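6.3 When the grip sticks shut

I've had this fault on two pairs of the Porkach hand grippers now, so I'm putting it in the guide before Frauke Kuhlmann has to ask me a third time. You squeeze, the yellow tips close on the cloth, you let go and they stay put! Usually it's lint from the towels working its way back into the pivot.

Caution: never yank the fabric out of stuck jaws. I did that in April and tore a pad clean off (sorry, Orsolya).

1. Stop the recording first and write down the take number. Mine was 49.

2. Keep one gripper in each hand, get the towel flat between you and the windows, and bring the tips in slowly with your fingers relaxed.
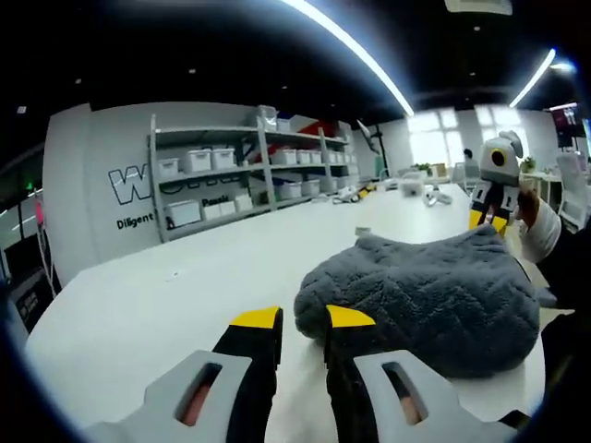 3. Open and close both grippers 6 times in the air. If either one feels gritty, swap it out and clean it with the soft brush.

4. Now try a real pinch. Take the cloth near the middle, with your fingertips in the slots and no further, or they'll get nipped when the shells spring back (ask me how I know).

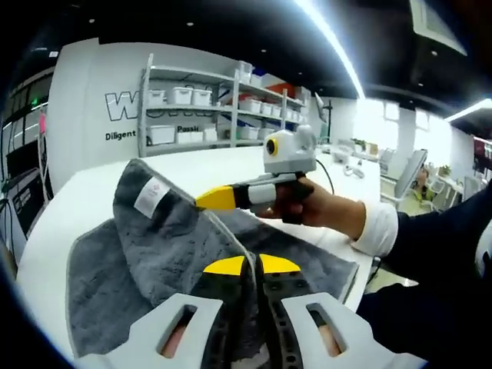
Go gently at first, a light pinch and then a firmer one, and listen for a click on release. A click means the spring has jumped its seat, so put the gripper in the Bognár box and leave it for Szabolcs Borbély. Please don't oil it, the oil only holds more fluff.

5. Fold the towel and do the corner check, both grippers low and level with the table. 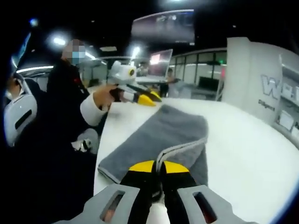
I like to do this bit with someone else watching the tips, as it's easy to miss a slow release when you're concentrating on the fold. Three good releases on each side and you can go back to recording.

Note: brush the pivots every 200 takes, sooner with fluffy towels.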